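Fixing a gripper that won't close on a box

My Ceno gripper kept faulting at 200 mm from the box, fingers wide open. Kill the power first, then check the fingers for play.
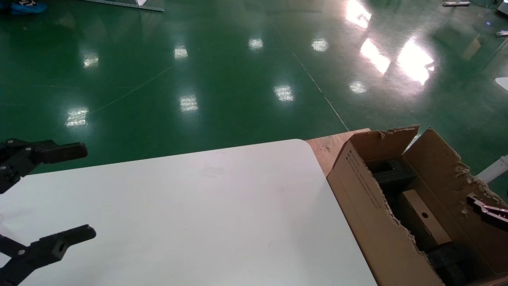 Moriarty reckons it's the cable every time, and you should reseat the plug before touching a screw. Fair enough, I did that too!

Next, jog in at 3 per cent speed with a hand on the stop.
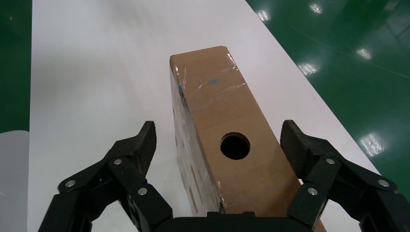 If it faults again, re-zero both fingers (roughly 20 seconds) and run the close command 2 times with nothing in the grip.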